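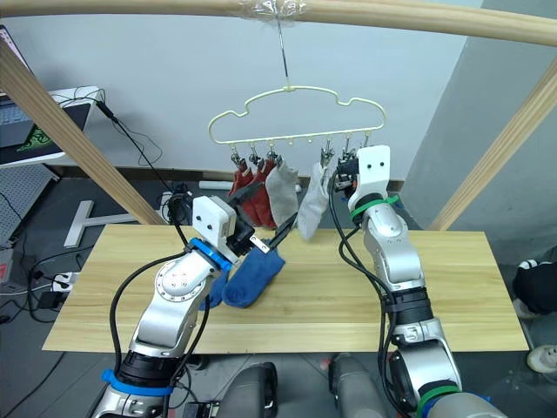
Nividley is a catalogue of 394 hairpieces and hair toppers, compiled from supplier listings and checked against physical samples where samples could be had. It covers cap construction, fibre, density, parting, colour code and care instructions. Each record describes one piece in one colour; a topper sold in nine shades has nine records. Drying method is coded separately from washing method, and the code "clip" is used for pieces hung from small clips along a bar, in the way the two red socks, the grey one and the white one hang from the cloud-shaped hanger. The code "stand" is used for a ventilated wig stand, and "flat" for a towel.

Files

pieces.csv – one row per record, UTF-8, comma separated
colours.csv – supplier colour names mapped to 16 base colours
care.csv – washing, drying and heat codes, joined on piece_id
CHANGES.txt – corrections by release

Fields needing explanation

cap_type: lace front, full lace, monofilament, wefted or mixed. Where a supplier wrote only "lace", the value is left blank.
fibre: human, synthetic, heat-tolerant synthetic or blend. Supplier wording is kept in fibre_raw.
density: percentage as stated by the supplier. Values over 200 were treated as typing errors and removed.
length_cm: measured from crown to longest tip. Lengths given in inches were converted and rounded to the nearest centimetre.
cap_cm: inner circumference at the smallest strap setting. Missing for about a third of toppers, where it has little meaning anyway.

Sources

Listings came from Prindomik and Gilani. Wisero supplied care leaflets on paper, which were keyed by hand. The two listing sources disagree on what counts as "ash" and colours.csv follows Gilani.

Known problems

Grey and silver are poorly separated. Density for curly pieces is not comparable with density for straight ones, as one supplier weighs the hair before curling and the other after. Curly pieces also look shorter in length_cm than a wearer would expect from the label. Prices were dropped in version 2 and will not be restored.

Maintenance

Slavica Babić maintains the files. Corrections should quote the piece_id and the field name, and attach the supplier's wording if it differs from fibre_raw. New releases are built in June. Identifiers are never reused, including those of withdrawn pieces.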